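How to Start a House Fellowship in Your Area

Guidance for members of the Drisdale and Prollville parishes

A house fellowship is a small weekly meeting for prayer and Bible study, held in a member's home under the oversight of the parish. Members who wish to begin one are asked to follow the steps set out on this page.

Step 1. Speak to your parish pastor. No fellowship may use the name of the church until the pastor has given consent in writing. Applications for the next term close on Fri 12 September.

Step 2. Agree on a home and a time. The host household must be content to receive guests every week until the end of February. Meetings start at 7 pm and should not run past the hour agreed with the host.
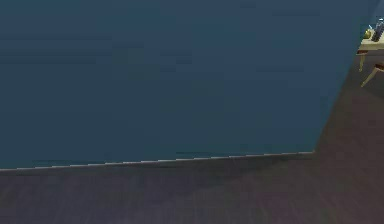 Step 3. Appoint a leader and an assistant. Both must have completed the foundation class – the Ojo Street class is accepted – and neither may lead more than one fellowship at a time.

Step 4. Invite your neighbours. A new fellowship needs at least 4 committed members before it is entered on the parish list. Once attendance passes 15, the leader should ask the pastor about forming a second group.

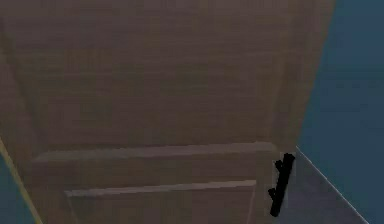
Step 5. Keep a simple record. Note the date, the passage studied and any prayer requests that members are willing to share. Offerings are not taken in homes; members should give at the Sunday service.

Study booklets may be collected from the Wostov Road office. Questions should be addressed to Garba Bako, House Fellowship Secretary, after either Sunday service.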